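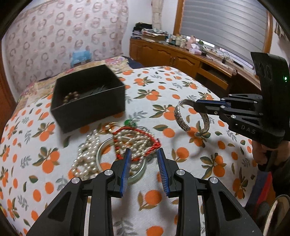 Yasir Kakakhel

Dimmont Mutual will change the way it values silver jewelry under its standard household policies in Kitgate, according to a notice sent to policyholders on 22 February 2023. The change applies to 3,362 policies that carry the valuables rider.

Until now the company has settled silver claims on a single scale. Pieces were weighed where possible, or estimated from photographs where not, and paid at a flat rate per gram with a fixed allowance for workmanship. Under the new terms, silver will be placed in one of two bands by fineness. Pieces marked 925 or higher go in the upper band. Pieces marked 800, along with anything between the two, go in the lower one. Unmarked silver will be paid as plated ware unless the owner can supply a test result.

The fineness number gives the parts of silver per thousand. Sterling is 925. The 800 standard was common in older European work and turns up often in inherited pieces, particularly bangles, brooches and table silver. The gap in metal content is modest, but the flat rate did not reflect it, and Dimmont says the difference built up across larger claims.

Policyholders have 45 days from the date of the notice to send in a revised list. The form asks for the type of item, weight in grams, any marks, and a photograph of each mark next to a ruler. Items already listed under the old terms stay covered at the old rate until the policy renews. Anyone who does not reply will be moved to the new bands at renewal using the details on file.

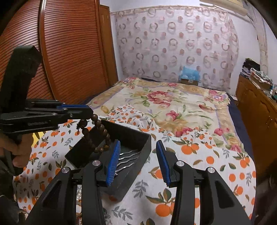
Testing is the part most likely to cause delays. Dimmont will accept X-ray fluorescence readings from a jeweler or assay lab but will not accept acid tests done at home, which leave a mark on the metal and depend on the eye of the person doing them. Fluorescence readings have limits of their own. The method reads only the outer layer, so a thick plating can give a high result, and the company wants two readings taken at separate points, one of them on a worn area such as a clasp or inner edge.

Lavoie, a jeweler on the east side of Kitgate, is offering the two-point test with a printed report. The shop asks customers to remove stones that are held only by clips and to leave tarnish alone, as polishing before weighing takes off a small amount of metal. Appointments are required for more than five pieces.

Dimmont's claims department has used Borix, an inventory program, since December. Lists saved in the older spreadsheet format can still be sent by mail but have to be entered by hand.

Gold and platinum are not affected. Watches remain under a separate schedule — the limit per item is unchanged — and costume jewelry is still covered as ordinary contents.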